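Dishwasher softener setting when the supplier gives hardness as calcium

Category: Kitchen appliances > Dishwashers

tapwasher
November 2024

We moved to Plillthorpe in July and brought our Bastell dishwasher with us. At the old address the water was soft and the softener was turned off, so I have never had to think about it. Now the glasses come out cloudy, there is a white line along the bottom of the door, and the inside of a few bowls feels rough.

The water company's page for our postcode gives hardness as 139 mg/l, and in small print under the table it says "as calcium". The Bastell manual only has a table in German degrees, with settings 0 to 7. I tried using the figure as calcium carbonate, got a fairly low number and set the machine to 3. I have seen no change.

I use Trultska all-in-one tablets. The box says they contain a salt function, so I have not put any salt in. The salt light has been on since the machine was plugged in here.

What should the setting be, do I need salt as well as the tablets, and will the cloudiness come off what is already affected?

kettle_descaler

You have used the wrong conversion. Calcium and calcium carbonate are different quantities and the factor between them is 2.5, so a table that mixes them up will put you several settings too low.

139 mg/l as calcium x 2.5 = 347.5 mg/l as calcium carbonate
347.5 / 17.85 = 19.5 German degrees

Note that this leaves out magnesium. If the water report lists it separately, multiply the magnesium figure in mg/l by 4.1 and add it to the calcium carbonate figure before dividing. In most chalk areas it makes little difference to the result, but if you are near the edge of a band it can move you up one.

Look up 19.5 in your own manual. The bands vary between models, even within one make, so don't copy a setting from someone else's machine. On my Bastell it falls in setting 6. If your value sits on a boundary, take the higher setting and drop back if the glasses start to look smeary.

On salt: yes, fill it. The softener is a resin bed that swaps calcium for sodium, and it can only be recharged with brine. With an empty salt tank the resin is used up after a few washes, and from then on the machine is washing in raw tap water whatever number is on the display. The "salt function" in a tablet is a chemical that holds some of the calcium in solution during the main wash. It does nothing for the resin, and little of it is left by the final rinse, when most of the spotting happens.

Order of work:

1. Fill the salt tank with water to the brim (first fill only), then add salt until it is full. Mine took 1050 g. Use coarse dishwasher salt. Table salt has additives and packs down.
2. Wipe the spilt brine off the rim and run a rinse straight away with the machine empty. Brine left on the steel floor will pit it.
3. Change the setting. On mine this is done with the door open by holding the start button while switching on, but check yours.
4. Set the rinse aid to the middle position.
5. Run a hot cycle with a descaler, no tablets and no dishes.

Allow a few washes before judging. The salt light can stay on for a while after filling, as the float needs the brine to reach full strength.

draining board

Just use vinegar, put a cup of it in the top rack and run it hot. Never had any trouble. We stopped buying salt years ago and the machine still works.

ninebar

kettle_descaler's arithmetic is right. I would not follow the vinegar advice as a regular habit: it will shift a light film, but it is hard on the door seal and the scale comes back with the next wash if the softener isn't working.

On your last point, it depends on what the marks are. Three things get called cloudiness:

Scale. Feels rough or chalky. Rub a patch with citric acid solution, leave it for five minutes and rinse. If the patch comes clear, it was scale and the rest will come off too.

Etching. Glass only, in my experience. Often has a faint rainbow look at an angle, and acid makes no difference. It is permanent. It comes from soft water, high temperature and too much detergent, so it may date from your old address – worth checking before you turn everything up.

Scratches. Fine lines, easiest to find by tilting the piece towards a window. They come from use and no softener setting will touch them. My green bowl has faint ones on the inside, and I would expect the same on any bowl that gets eaten out of daily.

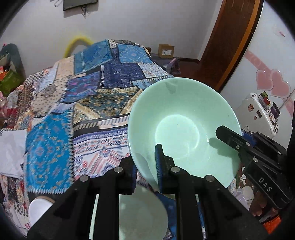

Selim Yalçınkaya

Agree on testing with citric acid first, but do it on a plain piece. Metallic trim and some printed patterns can be damaged by it, and five minutes is enough to do it.

One correction to the steps further up. Run the descaler before filling the salt, or at least screw the salt cap down firmly and check its seal. If the cap leaks, brine gets into the wash water and leaves a white film that looks exactly like scale. I had this on an Erdem machine and kept raising the setting, which made it worse. I ran 39 washes that way before I looked at the cap. Salt film wipes off with a wet finger and tastes salty, scale doesn't.

Also change the tablets once the softener is working. With salt and rinse aid both filled you can use a basic tablet or powder.

tapwasher

Thanks. The manual puts 19.5 in setting 6 on mine as well. Salt is in and the light went off this morning. The rough bowls came clean with citric acid, two of the glasses did not, so those are probably etched. I will check the cap seal at the weekend.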